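Search this journal Enter keywords

3.2 Shared-workshop build

The second pair of hand-held grippers was assembled at the Jurkcombe workshop in April by two members, T. Nieto and H. Cabello, working from the Oltov drawings. Purchased parts came to 173 pounds, and assembly occupied nine evenings. Handling of soft goods was then examined on a table fitted with a white board (Figure 4). 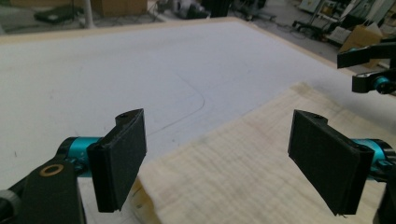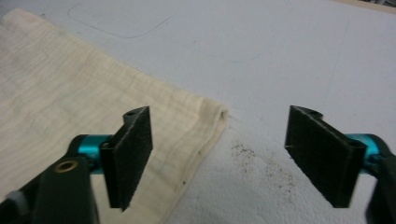
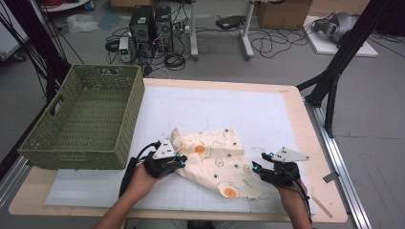

Figure 4. Cloth handling with the grippers at the white board.

Finger alignment was the main source of difficulty. Screws tightened before both fingers had been set parallel had to be released and the joint reset. Of 200 recorded grasps, 14 were excluded from the analysis on these grounds. The revised assembly order is given in Section 3.3.

Comments (2)

L. Ortuño: Were the threaded inserts fitted by heat or pressed in cold?

C. Cifuentes: We built a pair at Bovport and had the same trouble with alignment. A paper shim helped.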